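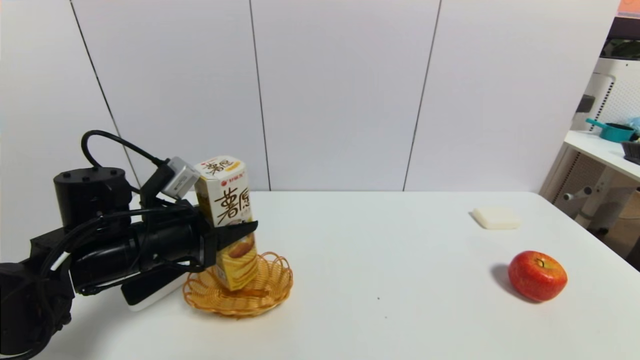
December, bench notes, basket trials contd. Main thing to settle is whether the looped rim basket works as the counter basket for the Sturkmont order or whether we go back to the straight-sided one everyone hated. Looked at rim, base, how it sits, what goes in it. Used the same bits as last time so I can compare: red apple, the pale block, the carton with 薯條 down the side in brown. Carton goes in upright, which is how Sturkmont want it, name readable over the rim. Laid flat it just looks like lost property. Base sits flat on the white table, no rock when I pressed on the rim with two fingers, went all the way around and tried it again after turning the basket.

Weights. Zolto scale is reading fine again after new batteries. Loaded to 300 g in the middle first, base didn't move that I could tell. Then same weight pushed up against the wall of the basket, which is the case I was worried about. Slight lean on the side, comes back when you take the weight out. Did not go higher, the client sheet says up to 300 g per basket and I have other stuff to do. Maybe go higher on a reject so we know where it gives.

Rim. Loops look good, this is what sells it. But they're grabby. Sleeve of my sweater twice. Loop openings: the big ones are 8 mm on the inside (went round with the drill shanks, not the calipers, calipers are still with the hinge people). That's enough for a shirt button to go through and hang. Thought about pulling the loops tighter but then the scallop goes flat and you lose the look. Alternative is a second strand through the bottom of each loop. More labor. Ask Akbari for a price on that before telling the client anything.

Also the end of the last strand is tucked differntly from the sample we approved. On the sample it goes under and back out through the wall, on this batch it's tucked under and trimmed short. Looks neater now but I'd bet it creeps out after a month of people yanking on it. Tug test by hand, held. Not a real test. Need something repeatable, clamp + spring scale, same pull each time.

Color. Came out pale, a bit of orange in it. Fine by me on white. On the dark counter at Sturkmont it's going to look a lot more orange, told them so in the last call and they want to see it for themselves. Send one dry and one with Wakura oil.

Wakura oil, test strips only so far, not on a whole basket:
one thin coat, wiped - almost no change, still feels dry, smells for a day
one heavy coat - darker, blotchy where the strands cross, don't
two thin coats, 90 min between - nicest of the lot, bit more flex, smell hangs around longer
no oil - splinters if you bend it hard, so same as always

Going with two thin. Food question: the tin says cured is ok for indirect contact, has to be wrapped stuff only in the basket until I've read the actual data sheet. Carton is fine then. Apple isn't wrapped so count that as a maybe. Write it on the care card either way.

Layout on the table, second round. Wanted the basket on its own with room around it and the tall things moved back out of the way. Yellow bottle with the white cap back by the wall, the tape roll lying on its side near it. Basket nothing in it this time, to look at the weave in the base. Apple stays on the right side. 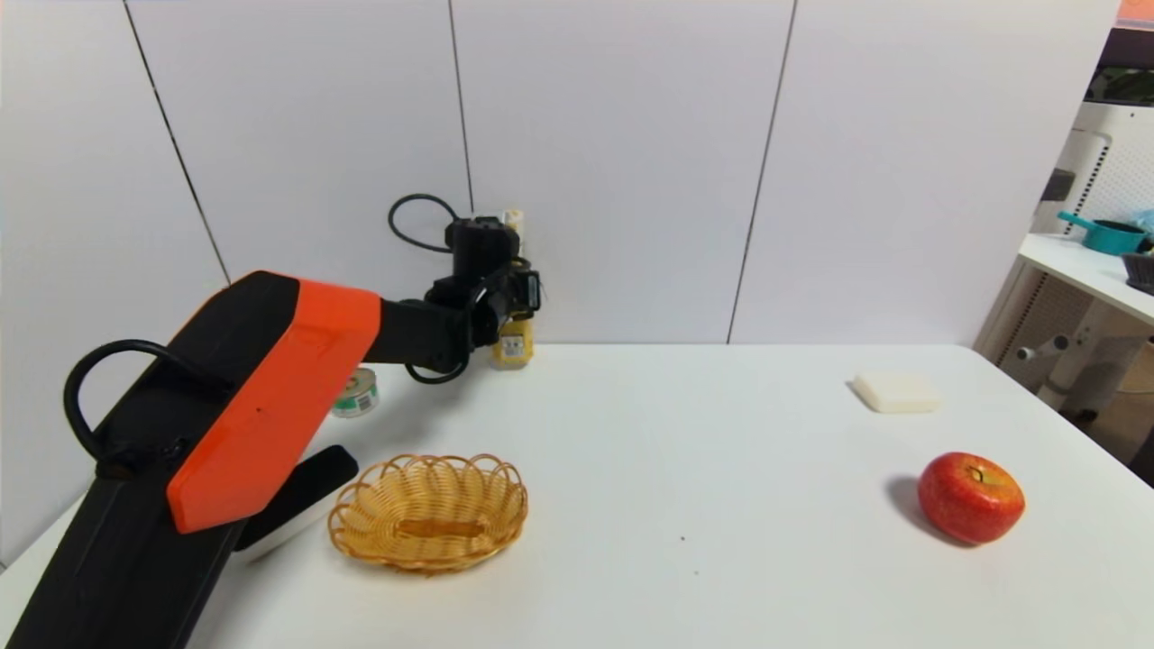
Fanni Kocsis thinks the basket is too shallow for what they want and that we're all being too nice about it since the rim is pretty. Her point is that an upright carton is mostly above the rim, so anyone who bumps the counter knocks it over, and the basket does nothing except stand under it. She'd add one more row to the wall and leave the loops as they are. Also says put the apple in for the client photos and leave it out of the trials, round things always stay put in a basket and tell you nothing.

Fair on the apple. On the height I'm not sure. Extra row means new price, new sample, another round with the freight box too, the box was picked to suit the height we have. And a taller wall hides the bottom of the print, which they specifically asked about. Tried it with a strip of card standing inside the basket to fake the extra row, it does hide the lower part of the carton from where a customer would be standing. Not a lot. Enough that they'll say something.

Middle option - leave wall, add a card insert in the base with a slot for the carton foot. Cheap, flat, we can cut it here. Looks less handmade though. Cut a rough one from the gray card, slot too tight the first time, second one ok, carton stands straight in it and doesn't go over with a small shove. Without the insert the same shove tips it against the wall of the basket and it stays there leaning on the rim. So that's something.

Base weave. With nothing in it you can see straight down to the woven bottom and it's the part people will see when the basket's half sold out. Ours is ok, a little uneven toward the center where the spokes start. Only I would notice, maybe. Crumbs will get in there. Turn upside down and tap, write THAT on the care card too, big letters.

Table needs a wipe, tiny dark specks on the top. Don't know if it's basket dust or just the room. Should check: wipe down, put a dry basket on it, slide it back and forth, look. If it sheds then every counter is going to have a mess under it and we'll hear about it. Do same w/ the oiled one for comparison. Put a sheet of white paper under to make it easier.

Print side of things. Which face goes forward? Two candidates, the yellow one with the big brush lettering or the pale side. Yellow is the obvious pick, strong from across a room, and it gets along with the color of the wicker. Pale side goes quiet against white walls. The little dotted check pattern up high carries on from one face to the other, so standing the carton corner-forward you get both and the pattern lines up across the edge. I like corner-forward. Takes more room in the basket but it does fit.
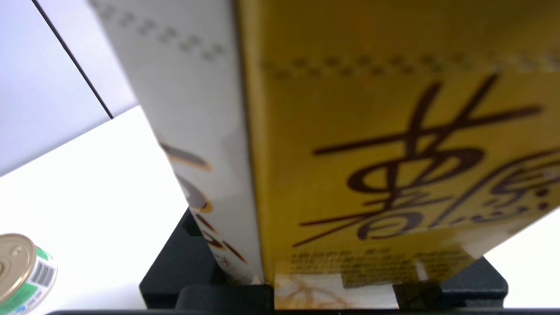
Page last changed: December, 4:35 pm

Lettering on the yellow face is dark brown and thick, reads from a long way off even when you can't read it, if that makes sense. Small text block down under it is hopeless at any distance, so Sturkmont shouldn't worry about the rim covering that, as long as it's legible once you pick the carton up. Ask them if there's anything in there that legally has to show on display. Bet they don't know.

Corner-forward vs face-forward, stood by the door and looked at both. Corner-forward better from the side, face-forward better straight on. Counter at the client has people coming from the left mostly so corner-forward wins. Slot in the card insert would have to be cut on the diagonal then, redo template.

Packing. Baskets nest but the loops catch on each other, had to wiggle two apart and one loop sprung open. Needs a sheet of tissue between or they'll be arriving with bent rims. Akbari used to put tissue in without asking, last shipment had none. Ask if that's a mistake or a saving. If it's a saving I'd pay for it.

Label tag - where does it tie on? Through a loop is the obvious place, thin cord goes through no problem. But then the tag swings and covers the carton. Tied at the back, low, under the loops, hangs clean. Cord end frays, dab of glue.

To do, in whatever order:
- spring scale pull on the tucked end, a few baskets from different parts of the batch
- shedding check on white paper, oiled / not oiled
- oil one full basket, two thin coats, hang it near the window NOT over the bench
- diagonal template, better card than the gray
- Akbari: second strand price, tissue, why the tuck changed
- extra row, get a price anyway so Fanni and I can stop arguing about it
- data sheet for the Wakura, the real one
- calipers back

Left the reject with the sprung loop on the shelf, it's got a twist of string on it. Don't ship that one. Someone can use it for the overload test, go up in small steps and write down wehre it starts to creak, not only where it breaks.

Insert no. 2 is in the drawer under the scale. Slot measures a hair wide on one end, cut it on the other side of the line next time.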